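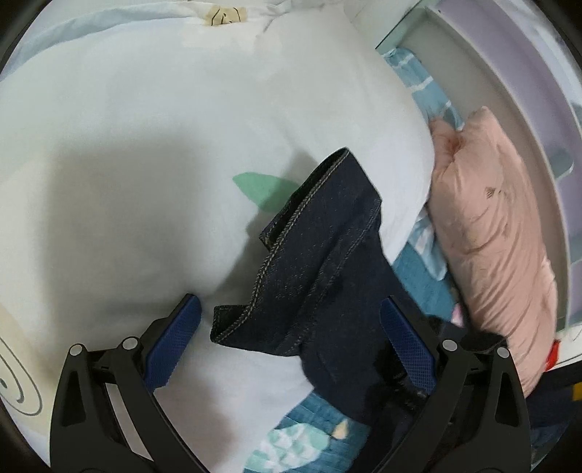 Last updated Mon 16 March

Bedroom round: where we are up to

The clothes and bedding part of the Dukix collection is now past the halfway mark. We have 3,020 usable examples on the drive, and 198 of those came in during the last fortnight, nearly all of them from bedrooms. Kitchens are finished for now. Bathrooms start in April.

For anyone who has joined since the summer, the bedroom list is short. Pick up a garment, move it to the basket or the chair, and let go of it cleanly. Straighten a cover. Pair two socks. Each go is recorded from the hand-held gripper and counts as one example, whether it takes four seconds or forty. Please don't join several together. The training scripts at Ledis expect one grasp and one release per file, and the long ones have to be cut up by hand.

Denim remains the hardest material on the list. It is stiff, it holds its shape, and a jaw that closes on a single layer near a hem will often slide off before the garment leaves the bed. We would like more examples where the jaws are opened wide and brought down on either side of the cloth, so that both pads close on a good thickness of it. Go slowly on the way in. Dark denim on white bedding is easy for the model to pick out, so we also need dark on dark, and jeans lying across patterned covers.

Don't tidy first. Several people have been clearing the bed and laying out one item in the middle, and the model trained on those files did poorly as soon as a second piece of clothing was nearby. Leave the other things where they are. Shadows are fine too, including the one from your own arm.

If a grasp fails, keep recording and try again, up to three times. Mark the file as a retry on the sheet. We had 284 files marked that way at the last count and they have been some of the most useful in the set. Files where the gripper was put down and the cloth moved by hand can't be used, so delete those on the spot.

The blue finger pads should be wiped with a damp cloth at the end of each session. Lint builds up in the fine grid and the grip changes. Spare pads are in the Kaufmann box under the bench. Write down the date when you swap a pair.

Targets for the rest of the month are 120 examples per person, with at least half on trousers, skirts or jackets. T-shirts are well covered and can be skipped unless there is nothing else in the room.

Homes that still need a visit are listed on the Dumura page. Swaps are fine as long as both people agree. Questions about the list or the sheet go to Clem Cosgrove, who is also holding the spare battery chargers.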